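To: staff-facilities list, Valtavdale campus
From: Workplace Services Office
Subject: Re: Pantry automation and the Thursday changeover

The Workplace Services Office thanks everyone who wrote in after the first notice. Several messages raised the same concerns, and one of them is quoted below with the sender's permission and without the sender's name. The office will answer it here so that all employees and contract staff on this list have the same information.

> I work the morning pantry shift in the Hudec building. The first notice
> said that the arm would "take over replenishment" at the coffee counter.
> It did not say what happens to the hours that are now assigned to that
> work. Four of us are scheduled for it. Two are part-time and depend on
> those hours for their benefits.
>
> I would also like to know who is responsible if the counter is not
> stocked when the first meetings begin. Up to now the answer has been the
> person on shift. If a machine does the work and I am signed in as the
> attendant, is it still me?
>
> Finally, we were told that we would be trained on Pruvar. No date was
> given and no one on my shift has a login.

The wording of the first notice was imprecise, and the office regrets that. The phrase "take over replenishment" should not have been used. Under the agreement with Sornix, the arm is assigned to light, repeated handling at the counter: placing snack packets in the organizer and setting out coffee pods. Receiving deliveries, checking dates, cleaning, allergen separation and anything involving hot liquid remain with pantry staff.

On hours, no scheduled position in the Hudec building will be reduced as a result of the changeover. The pantry there is budgeted for 352 staff hours per quarter, and that figure has been carried forward unchanged. Part of the time now spent on refilling will move to receiving and to the two upper-floor pantries, which have been understaffed for most of the year. Part-time employees whose benefits depend on a minimum number of hours will keep that minimum. Supervisors have been told this in writing. 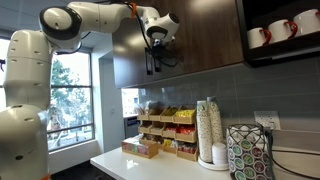 COUNTER OPERATIONS – HUDEC BUILDING

The arm works from the window end of the counter, with its gripper reaching across in front of the upper cabinet. The tiered snack organizer, the stacked paper cups and the pod carousel are all on the same stretch of countertop, and employees asked whether they may still help themselves while the arm is on. They may not. When the arm is in its work period, the counter is closed to everyone except the attendant on shift. The work periods are short and are scheduled before 7:30 a.m. and again in the middle of the afternoon. Coffee and snacks will be available at the upper-floor pantries during those times.

Pantry staff should note the following changes to the daily routine.

The organizer must stay in its assigned position. If it is moved for cleaning, please return it before signing the counter back in.

Cups and lids will continue to be restocked by hand. The arm has not been approved for either item.

Mixed cartons should be sorted in the receiving room before they are brought up. This is new work, and the office recognizes it as such. It has been added to the written duties for the position, and time for it is included in the shift.

On responsibility, the attendant is answerable for signing the counter in and out, and for stopping the arm if something appears to be wrong. The attendant is not answerable for a work period that the arm fails to complete. Such cases are to be entered in Pruvar as an equipment fault, and they will not appear in an employee's record. Any attendant may stop the arm at any time and does not need a supervisor's approval to do so.

On training, the writer is correct that no date was given. Sessions for all pantry shifts will be held on Thursday in the Hudec receiving room, at 10 a.m. and again at 2 p.m. Attendance is paid time, including for those who are not scheduled that day. Pruvar logins will be handed out at the session. Anyone who cannot attend either one should call extension 3688, and a separate time will be arranged.

The office was also asked whether other buildings will follow. No decision has been made. The agreement with Sornix covers one counter and 600 operating hours, after which the results will be reviewed with pantry staff present – including the night crew, who were left out of the earlier consultation.

Further questions may be sent to this list or left in the box outside the receiving room. Unsigned questions will be answered in the same way as signed ones.

Workplace Services Office
Valtavdale campus
Extension 3688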